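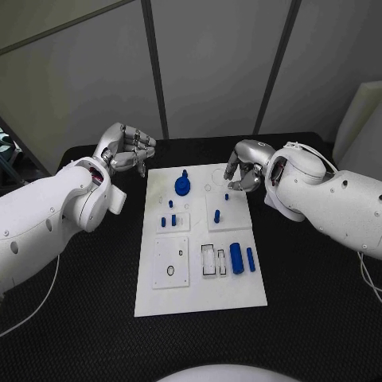
The folks at Grutton wrote back overnight and said the hands should be a separate budget line from the arms, and that we ought to plan on spares from day one.

I think they're right, and I'm glad they spoke up! We've been talking about the arms for weeks and hardly at all about fingers, and with small pegs to pick up and set into a board, the fingers are where I'd put the money first.

On Tuesday somebody wrote:

> Do we really need 2 hands per station?
> Peltonen quoted 2259 for a hand, and the
> Budivska one is nearly 1000 less. Couldn't
> we start with a single hand and a clamp?

You could, and I was tempted myself - but we'd have to redo the station layout later, and I'd hate to pay for that twice. My vote is Budivska for both sides, with roughly 200 set aside for spare fingertips and cables. The blue pegs and gears we can keep printing ourselves, so please leave those off the order.

Could whoever has the Drurkance shipping quote send it to the list? I've looked all through my mail and I'm afraid I've lost it again.

Warmly, and thanks for bearing with me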